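Eetu Ikonen
@eetuikonen
Bench arm, build thread. June 15, 2024

1/ The arm is back on the shared table at Bresavdale after the March rewiring. Controller runs at 1000 Hz now, up from 498. Same props as before, the green tray at the far left of its reach. 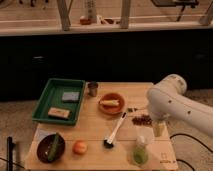
2/ Wrist drift
Joint 6 was creeping almost 2 mm over a session. Urho Partanen suspected the encoder. I suspected the coupling. It was the coupling – a Lastex insert, worn on one side. Replaced it and re-zeroed.

3/ Approach height
Planner now stops 10 mm above the target before it commits. Slower, but I can hit the stop in time. Sofia Correia wants this as a parameter, so it is one.

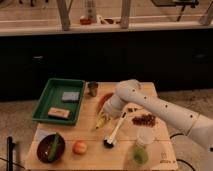
4/ Grasp order is still set by hand in a text file. The planner takes whichever line comes first and ignores what is in the way. With the wrist bent down over the red one and the yellow one, both close together, the order matters. The long white-handled brush is worse: it lies diagonally across the middle, so I have put it last in the file.

5/ Next job is cable strain relief at the base. Joni Laaksonen has offered a printed clamp. Mounting holes are M4, if anyone wants to draw a better one.

6/ Config goes up once I have removed my hard-coded paths.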